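Mon 19 November
Tirach kitchen line, bench notes

Arm 2 back on the practice table this morning. Kalliopi wants the plating routine settled before it goes near the Sulow canteen, and the Sulow people want to know what their shifts look like afterwards. Both questions landed on me, so both are in here.

Grasp log stands at 2,591 attempts since we started in February. Haris has moved the old ones to the shared drive under "Vlachou". Please stop saving to the desktop.

Changed today: approach height up by 12 mm, closing speed left alone. The lobed fruit is still the awkward one. If the fingers close across two bumps it sits square, if they close on a bump and a gap it rolls as the force comes on. I want the wrist to turn before descending and pick its angle from the top view. Ánh has a version of this that she wrote for the bread rolls and will send it over.
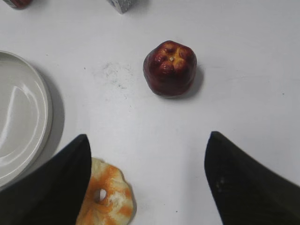 Who decides what the arm does when a tray comes through that it doesn't recognise?
The person on the line decides. The arm stops and waits, and whoever is at station 8 either clears it by hand or sends the tray round again. Vesela has asked for that to be written into the job sheet with time allowed for it, as at present it counts against the person's rate.

I agree with her. At Firkodthorpe they put the arm in and kept the old rate, and the two people beside it spent the shift clearing stops on top of their own plating. Eleni worked there for a while and her account is that the lifting got easier and the day got more tiring. She also missed having someone opposite to talk to. No idea what we do about that one, but the Sulow layout could be turned so the stations face each other. Ask Kalliopi what it costs to move the drain.

Points raised by the Sulow staff, as Vesela passed them on:
- who gets trained to restart it, and is it paid as a grade up
- can they slow it down themselves without ringing us
- what happens to the early prep shift

First one is for their manager. Second one, yes, I'll put the speed on the front panel with a lower limit. Third one I can't answer and have said so. Haris thinks the early shift stays because the chopping stays.

Lighting: glare off shiny things is still upsetting the edge finder. Tried the blind half down, slightly better. Need a diffuser on the lamp before anyone touches the thresholds again.

Table wants a wipe, the dark specks are being picked up as features at the low setting.

To do
Rotate before descend, using Ánh's code
Diffuser
Draft wording on stops for the job sheet, to Vesela
Ask Eleni if she will come along to the Sulow visit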